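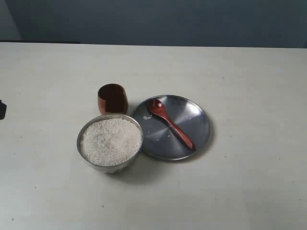

# Le riz au lait, sans se presser

Loukia Tzanetos tient la crèmerie Lambrakis depuis que l'ancien propriétaire lui a laissé les clés, un mois de janvier. La vitrine est petite. On y vend du yaourt de brebis, deux ou trois fromages frais selon la saison, et surtout du riz au lait, en pots de verre consignés. À onze heures, il n'en reste souvent plus.

La recette n'a rien de secret. Du lait entier, du riz rond, du sucre, une pincée de sel, un peu d'écorce de citron. Pas d'œuf, pas de crème, pas de fécule. « Les gens me demandent ce que je mets dedans, raconte-t-elle. Je leur réponds, et ils pensent que je cache quelque chose. » L'affaire se joue sur la cuisson, qu'elle surveille debout, de cinq heures et demie du matin jusqu'à l'ouverture.

Le riz au lait souffre d'une réputation de dessert de cantine. Ceux qui en ont mangé enfants se souviennent d'une masse compacte, démoulée à la louche, avec une peau sur le dessus. La version de Lambrakis se tient à peine à la cuillère en sortant de la casserole et prend en refroidissant. Les grains restent distincts.

## Le grain d'abord

Apostolos Theodorakopoulos, cuisinier à la retraite qui anime des ateliers dans le quartier, commence toujours par vider plusieurs sachets de riz sur un torchon. Il fait comparer. Le riz long donne un lait clair où les grains flottent. Le riz étuvé ne cède presque pas d'amidon, on peut l'oublier. Le riz rond ordinaire, celui qu'on trouve partout et qui coûte peu, convient très bien. Les riz à risotto fonctionnent aussi, à condition d'aimer un cœur plus ferme.

Faut-il le rincer ? Les avis divergent, et les familles se disputent parfois là-dessus. Theodorakopoulos ne rince jamais. Loukia Tzanetos ébouillante le sien deux minutes dans une eau légèrement salée, puis l'égoutte. Selon elle, le grain s'ouvre mieux ensuite dans le lait, et le fond accroche moins. Nous avons essayé les deux façons. Le riz non blanchi donne une crème plus épaisse, un peu collante le lendemain. Le riz blanchi reste plus souple au froid. Pour un dessert servi tiède le jour même, la différence est mince.

## Le lait et la casserole

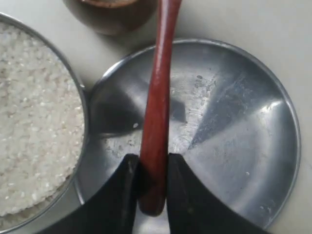 Il faut du lait entier. Le demi-écrémé donne un résultat correct mais maigre, et on est tenté d'allonger la cuisson pour compenser, ce qui finit en bouillie. Angeliki Antoniadis, qui fournit la crèmerie en lait depuis sa ferme de Pridomside, conseille de compter large : un litre pour 120 grammes de riz. La proportion surprend. Au bout de vingt minutes, on a l'impression d'avoir préparé une soupe. Il ne faut surtout pas rajouter de riz à ce moment-là.

La casserole compte autant que le lait. Un fond épais, des bords assez hauts, un feu bas. Le lait doit frémir sur les côtés sans jamais bouillir franchement. On remue de temps en temps au début, puis de plus en plus souvent, en raclant bien le fond et les angles. Si une odeur de brûlé monte, on transvase tout de suite dans une autre casserole sans gratter. Le dessert est presque toujours récupérable.

Le sucre attend la fin. Mis trop tôt, il favorise l'accrochage, et le riz met plus de temps à s'attendrir. On goûte un grain : s'il s'écrase entre la langue et le palais, on sucre, on laisse encore quelques minutes et on arrête, même si l'ensemble paraît trop liquide.

## Ce qu'on met dessus, ce qu'on met dedans

En Grèce, la cannelle est à peu près obligatoire. Lefteris Economou, pâtissier chez Clendider, en saupoudre les coupes au dernier moment, à travers une passoire fine. Il parfume le lait au mastic de Chios pilé avec un peu de sucre. L'ingrédient est cher et sa dose délicate - deux petites larmes suffisent pour un litre, au-delà le goût de résine prend toute la place.

Kai-wen Chiang, qui travaille dans la même cuisine, a proposé l'an dernier une version au thé oolong torréfié. Les feuilles infusent dans le lait chaud, hors du feu, puis on filtre avant d'ajouter le riz. Le résultat est beige, peu sucré, avec une légère amertume. Il s'est moins bien vendu que l'autre la première semaine, et la maison l'a gardé quand même. Depuis, des habitués ne prennent que celui-là.

Dans les deux cas, le zeste se retire avant de verser. Les raisins secs, si l'on y tient, se font gonfler à part. Le caramel au fond du pot plaît aux enfants. Les fruits frais rendent de l'eau et se servent à côté.

## La recette de la crèmerie

Pour six pots.

- 1 litre de lait entier
- 120 g de riz rond
- 70 g de sucre
- 1 pincée de sel
- 2 larges bandes d'écorce de citron non traité, sans la partie blanche
- cannelle moulue

Porter à ébullition une casserole d'eau légèrement salée. Y jeter le riz, compter 2 minutes, égoutter.

Faire chauffer le lait avec le sel et l'écorce de citron. Au premier frémissement, verser le riz et baisser le feu. Cuire 30 minutes à découvert en remuant régulièrement.

Goûter. Prolonger de quelques minutes si le grain résiste. Ajouter le sucre, remuer, laisser encore 5 minutes sur feu très doux. Retirer l'écorce.

Répartir dans les pots. Laisser tiédir 20 minutes à température ambiante, puis placer au réfrigérateur. Poudrer de cannelle au moment de servir.

Une peau se forme si on laisse les pots découverts. Certains la réclament. Pour l'éviter, poser un film au contact pendant que la crème est encore chaude. Le riz au lait se garde deux jours au froid. S'il a trop épaissi, on le détend avec une cuillerée de lait froid, en mélangeant doucement à la fourchette.

Chez Lambrakis, les pots rapportés donnent droit à une petite remise sur le suivant. Loukia Tzanetos préfère qu'on les rende rincés, avec leur couvercle.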